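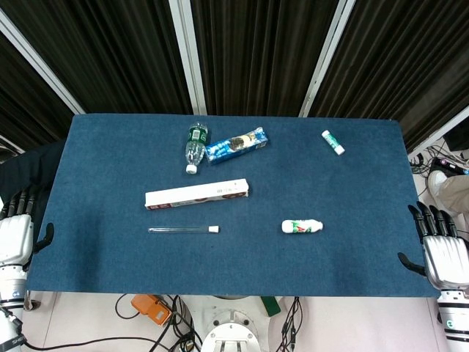

*The Lukora cell with the blue felt on the table and the black curtains behind.*

# Fisstead bench kit: felt mat, curtains and posts, after nine months

I've been promising this one for ages, so let's go. The Fisstead bench kit is a dressing-up kit for a robot table. You get a felt mat cut to your tabletop, a set of pleated black curtains, white posts to hang them between, and a bag of hooks, clips and strips. No robot, no table, no electronics. We paid $961 for ours, shipping included, and I had to defend that number to a few people who thought it was a lot for cloth and poles. (It is a lot for cloth and poles!)

The cell it went on is our two-handed one, which everybody in the Turkden shop calls Lukora. One arm comes in from each side, each with a jointed black-fingered hand on the end, and the work is tabletop stuff: bottles, cartons, little tubes, whatever small things we have lying around. I look after it. I don't write the control software and I won't pretend to review that. What I do is keep the table level, the cables where they should be and the hands in one piece, so that's the side you're getting from me.

## Putting it up

The posts went up in an afternoon. They come in two halves with a threaded joint in the middle, and the threads on one of ours were full of powder coat. I ran a tap through it and it was fine after that, but if you don't own a tap you'd be on the phone with Fisstead, so check all the joints before you start standing things up. The feet are wide and heavy and I like them a lot.

The curtains hook on along the top. Hang them loosely at first, get all the way around, then go back and even out the pleats. I did it the other way and had a beautiful first panel and about a foot of nothing at the end. The fabric is thick enough that light from the windows behind ours doesn't come through in any way that bothers the cameras. It also picks up every bit of lint in the county. A pet hair roller sorts it out, and I keep one hanging off the tool cart.

The mat took me longest. It arrives rolled, and mine wanted to stay rolled. The instructions say to leave it flat overnight with weight on the corners, and I gave it one night and got impatient. It had a hump in the middle that you could feel with your palm and the fingertips could certainly feel when they came down on it. So up it came, two more nights under some aluminum plate, and then it lay down properly. Give it the three nights. I'd also skip the adhesive strips in the bag, which are far too strong. I use short pieces of low-tack double-sided tape near the corners and nothing in the middle.

One more thing about the mat: measure your table yourself. Fisstead cuts to whatever numbers you send, and they do cut to them very exactly, so if your drawing says one thing and your table says another, the drawing wins. Ask me how I know. The first one went back to them and they recut it for half price, which I thought was decent.

## What changed on the robot side

A soft surface sits higher than a bare one. Obvious, sure, but I've watched two separate people forget it. Before anything moved at speed, I redid the table height with the mat on, then walked each hand down slowly to a few spots: the corners, the middle, and the edges where the thumbs come to rest. I had a thumb on the stop button the whole time. We ended up with the near edge reading slightly low on the left side, and it turned out to be the table leg, so I shimmed that and did the spots over again.

I redo this check every time the mat has been lifted, even if I only lifted a corner to chase a screw. It takes 18 minutes when nothing's wrong, and I've got it down to a routine with a cup of coffee in it.

The felt does nice things for handling. Round stuff stays where you put it. On the bare top we used to have test tubes wandering off toward the edge if somebody bumped a table leg, and that has pretty much stopped. Thin, flat cartons are a different story. On a hard top a fingertip can slide under the edge a little, and on felt it kind of plows, so the fingers drag the mat with them if your tape has given up. Worth knowing if cartons are most of your work.

Color matters too. We went with the dark blue. White packaging stands out well against it, and so does anything with a bright cap. Clear plastic and glass are still a pain, as they are on everything, though I'd say we lose them less often than we did on the gray top we had before. Dark blue objects on a dark blue mat – well, you can guess. Fisstead also sells it in green and a sort of oatmeal, and if I had the budget I'd own a second color and swap.

## Keeping it nice

We've put some 2000 hours on this mat now and it's still the first one (the recut one, I mean). It has a shiny patch where the right thumb likes to sit and a small fuzzy area in the middle. My upkeep goes like this:

- Lint roller over the felt at the start of the day, fingertips wiped down at the same time.
- Tape at the corners looked at weekly and replaced when it lifts.
- Fuzz trimmed with curved scissors. Don't use a fabric shaver near the hands, the fluff gets everywhere.
- Curtains unhooked and shaken outside every couple of months.

Fluff was my big worry going in, honest-to-goodness fluff in the finger joints. I've opened the covers on both hands twice since the kit went on and found less than I'd feared, mostly a few blue threads around the base of the thumb. Tweezers got it all. No stiff joints so far that I'd blame on the mat.

Spills are the weak spot. Half a cup of water went into it in April and it was damp until the next morning, and the felt dried a bit wavy along that side. Everything liquid that goes on our table now gets its cap checked first.

## What I don't love

The kit does zero for your floor. I know, I know, it's a bench kit, but when you hang tidy black curtains behind a table, your eye goes right down to the cable mess, and mine is not a pretty one. We bought a cable tray from Huanca separately and I still haven't fitted it. A couple of tie points on the posts would cost Fisstead next to nothing and I'd use every one of them.

The hooks are plastic and I've snapped four. Spares come in a pack that's priced like jewelry.

And the printed instructions are tiny. Get the PDF.

## Would I buy it again?

Yep, I would, with the price grumble still attached. You could do the mat yourself with craft felt and a good knife, and we did that on the small cell, and it pilled up within weeks. The curtains and posts you could copy too if you're handy and have a free weekend or two. I didn't. For a cell that runs most of the week, I'm happy to have posts that stay put and a mat that comes back flat after I've had it up.

Four stars out of five, and I'd go to four and a half for metal hooks. If anybody has found a tape that holds felt for longer than a month and still peels clean, please put it in the comments, I'm down to the last of my roll.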